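The cleaning aisle, according to the woman who keeps it straight

I had been meaning to talk to Apinya Petchrat for ages. If you have ever bought washing powder at Draltwood you have bought it off one of her shelves, and if you have ever put a bottle back in the wrong place she has probably moved it again before you got to the till.

We met in the back room at a quarter past seven in the morning, with the kettle on and a stack of flattened boxes between us. She had been in an hour already.

"People think it's the boring end of the shop," she said. "Everyone wants to do fruit. But fruit goes off! I put a bottle of floor cleaner on the shelf and it will still be a bottle of floor cleaner in June."

She started on the tills, hated the tills, and asked Sorin Chiriac, who was running the floor then, whether there was anything where she could stand up and move about a bit. He gave her household for a fortnight. That was six years ago, and she laughs about the fortnight still.

I asked how she decides what goes where. I had assumed there was a plan sent down from somebody, and there is (it's a sheet of paper in a plastic sleeve), but she treats it as a starting point.

"The sheet says washing powder at the bottom, heavy things low. Fine. But my shelving in the end bay is not very tall, and the big bags stand up nicely on the top board there. Put them lower down and people push them over with their baskets. So the bags are on top, and I had a small argument about it and I won."

And the sprays?

"Sprays are a nuisance. The triggers catch on each other. You pull one out and its friend comes too. I keep the glass cleaner all together at one end of the board and I leave a gap for my hand, you see, a flat hand, so I can feel if the board is sticky. If somebody's bottle has leaked you feel it before you see it."

She showed me this on the table, palm down, sliding it along very seriously. I have since done it to my own cupboard under the sink and I do not recommend it as a way to spend an evening.

The price tags are her other subject. They are written by hand, the full price in one box and the discounted price in the other, and she has strong feelings about whose handwriting is allowed near them. Bianca Stoica does the best numbers, she told me. Octavian Coman does a seven that looks like a one, and there was a bad afternoon over that.

"When it says 300 it has to be 300 at the till as well. If the tag is wrong the customer is cross with me, and the customer is right. I would sooner hang an empty tag and fill it in after than hang one with the wrong number on it."

Does she have a favourite job? She thought about this for quite a while and made more tea.

"Facing up, at the end. You bring everything forward to the edge and turn the labels round. It's half an hour if it's quiet. Liên Đinh does the drinks and she races me, but drinks are all the same shape, so it's not a fair race."

The worst job is a delivery with no labels on the boxes. One came in last winter, 80 boxes, all plain brown, and the two of them had to open the lot on the floor of the stock room to find out which was bleach and which was fabric softener. She kept a piece of the tape as a souvenir. It's stuck inside her locker.

Before I left I asked what she uses at home, and she looked at me as if I had asked a chef about toast. "Vinegar and an old T-shirt," she said. "But don't put that in, they want to sell the blue one." I did ask her again afterwards and she says I can put it in.

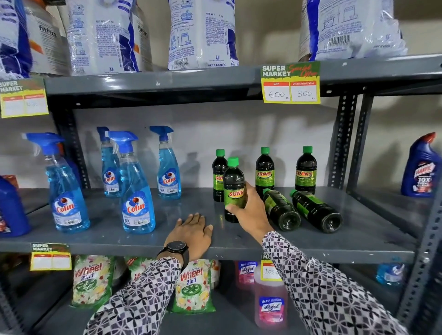
Your questions for Apinya

A few of you sent these in when I mentioned I'd be seeing her, so I read them out over the second cup.

Can you stand a half-used bag of powder on its end? She does, with the top folded over twice and a clothes peg on it. Wet hands are what ruin it, she says, so keep a dry scoop in the bag.

Does she mind if we take one from the back? "Take it! Just don't leave the front one lying down."

Contact Weltivley | © Weltivley, all rights reserved | Back to top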